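Handling Without Weighing: Grip Control From the Wrist View

A research group at Resiven is testing whether a robot hand can choose its grip force before it touches anything
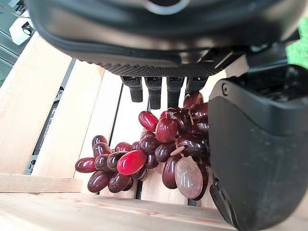

Most multi-fingered hands set their grip force after contact. The fingers close, the sensors in the pads report pressure, and the controller adds or removes torque until the object stops slipping. The method works well on boxes and bottles. It works less well on objects that move within themselves, such as a cable harness, a bag of parts or a bunch of fruit, where the first contact changes the shape of what is being held.

Carolina Valente's group at Resiven has spent the past two years on the step before contact. Their controller, called Patrício, takes the view from a camera at the wrist and predicts how much the object will give at each finger. The fingers then start with different closing speeds and different force limits. Pressure feedback is still used, but only for correction.

"If the first estimate is wrong by a lot, feedback comes too late," Valente says. "By the time the pads report a problem, the object has already rolled."

Clustered objects are the main test case. A grape bunch has no single surface. The outer grapes turn on their stems, the inner layers are hidden, and the center of mass shifts when the bunch leaves its support. A thumb pressed from one side against fingertips coming down from above can push the bunch along the support instead of closing around it. The group calls this a walkout, and in early trials it was the most common failure.

The training set consists of 3000 grasps, all recorded on the same hand. Operators guided each one by teleoperation and marked the moment at which they judged the grip secure. Juraj Kadlec, who wrote the labeling software, did not want operators to rate the grasps as good or bad. Each recording carries only the time of the mark, the finger positions and the pad pressures. The network learns to predict the pressures at the marked time from images taken before contact.

Kadlec's first version used the full recording, including the lift. It scored well offline and poorly on the hand. The network had learned to read the lift itself, and that information is not available when the decision has to be made. Cutting every recording at first contact lowered the offline score and improved the behavior.

The second change concerned the thumb. In the original model all digits shared one set of weights. Zlatko Leka, who maintains the hand, pointed out that the thumb carries more load than any single finger and has a different joint layout, and that its pad wears faster. Giving it a separate output branch reduced walkouts more than any change to the vision network did.

In the June evaluation the group ran 40 grasps on clustered objects that were not in the training set. Patrício lost the object in 7 of them. The baseline, which used the same hand with pressure feedback alone, was run on the same objects from the same starting positions and lost the object in more than half. Objects were placed on slatted wood supports, a deliberately awkward choice. Gaps between slats let parts of an object settle lower than the rest, and a fingertip that misses the object can catch on an edge.

The remaining failures fall into two groups. In the first, the hand itself blocks the view. As the fingers come down, they cover part of the object, and the last usable image may be older than the controller assumes. Graça Prata is working on a short-term memory for the network so that a covered region keeps its last estimate with a growing error margin. In the second, the surface is misread. Glossy skins produce bright highlights, and the network sometimes treats a highlight as an edge. Training with varied lighting has helped, though highlights on dark objects remain difficult.

There are limits to the result. One hand was used throughout, and the pressure values depend on its pad material. A copy of the controller was sent to a partner lab at Isteo, where Aníbal Simões installed it on a hand from the same series with newer pads. Performance dropped until the force outputs were rescaled. Simões now runs a calibration routine in which the hand squeezes a set of foam blocks before each session. He considers this acceptable in a lab and too slow for a packing line.

Speed is the other open question. The controller holds the hand above the object while it computes the force limits, and the pause is easy to see. Puswood, which supplies the onboard computer, is testing a smaller version of the network that would run during the approach. Valente expects some loss of accuracy on hidden layers and has asked for the walkout trials to be repeated before the smaller network replaces the current one.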